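# Handling Paper Cups with a Two-Finger Gripper: Bench Rules

Revised 7 November 2020. Replaces the June sheet.
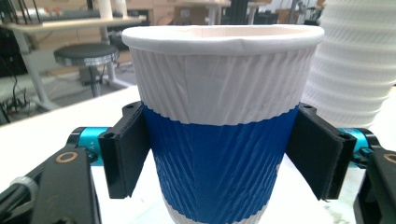
These rules apply to hand-held and arm-mounted grippers on the Bralen bench. They cover single cups, empty, upright. Filled cups are on a separate sheet.

## Before starting

- Wipe both finger pads with a dry lint-free cloth. No solvent on the pads.
- Check the bracket screws by hand. Retighten any that turn.
- Tie back cables so that none crosses the path of a finger at full opening.
- Clear the tabletop for 594 mm in front of the operator. Cup stacks may stand at the side.

## Gripping

1. Open the fingers wider than the rim before lowering. The rim is the widest part of the cup and catches first.
2. Approach with both pads level. Contact should be made on both sides at the same moment.
3. Close on the wall below the rim. Do not grip the rim itself.
4. Stop closing when the cup no longer slides. A ribbed wall needs less force than a smooth one.
5. Lift straight up, hold for a count of 10, set down, open fully, then withdraw.

Cups taper. If the cup creeps downward during the hold, lower the grip slightly and repeat. Do not add force as a first correction.

## Reusing cups

A small dent in the rim is acceptable for practice runs. Discard a cup if the wall has a fold that stays after release, or if the base rocks on a flat surface. Log discards by stack. Suryani Sembiring keeps the log.

One carton holds 900 cups. Open one carton at a time and keep the rest off the floor.

## Separating a stack

Twist the end cup a quarter turn and pull along the axis. Pulling sideways creases the wall. Cups that come off in pairs go back on the stack and are not logged.

## Stopping

Release the trigger if a finger sticks, a cable pulls tight or a hand enters the work area. Faults go to Crisanto Dimaculangan, with the cup kept for inspection.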